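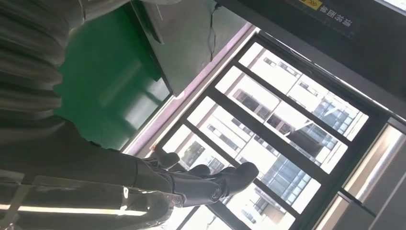

Over by the windowsill

samah_y
So my dog came back positive on the heartworm test last month and I'm still kind of reeling. We moved from up north to the Gulf in June and I figured the monthly chew could wait until we were unpacked (I know, I know). Quote for treatment is $340 just for the first visit, x-rays extra. Has anyone been through this with a big dog? Mine is 64 pounds and does not understand the word "rest."

montri.onsri
Sorry, that stinks. We did it with our shepherd mix, Kamel. The shots were rough for a day or two, but keeping him quiet was the hard part. Crate, short leash, no stairs. Ask your vet about trazodone before you start, don't wait till he's climbing the walls.

RedaR
I'd look into "slow kill" before spending all that. My uncle's hound just stayed on the monthly preventive and he's fine.

shaimaa_n
Reda, please don't. The worms keep doing damage the whole time they're alive in there, and you can't see it from the outside. My vet was very firm on this! Fine on the porch doesn't mean fine in the lungs.

RedaR
Not every dog can handle the injections is all I'm saying. He was 13 and had bad kidneys.

shaimaa_n
OK, that's different, you left that part out lol. For a young healthy dog I'd still go with the shots.

samah_y
She's 3 and healthy otherwise, so I'm leaning toward the shots. Did anybody's vet do the antibiotic first? Mine wants her on doxycycline for a month and I just want to get going.

montri.onsri
Yep, same with ours. Give it with food or you'll be cleaning the rug.

aicha mansour
Jumping in to say call around too. I got quoted $265 at the clinic across town for the same first visit. And get your other pets on prevention if you have any, cats included, mosquitoes don't care.

samah_y
Oh no, the cat. Calling in the morning. Thanks, all of you.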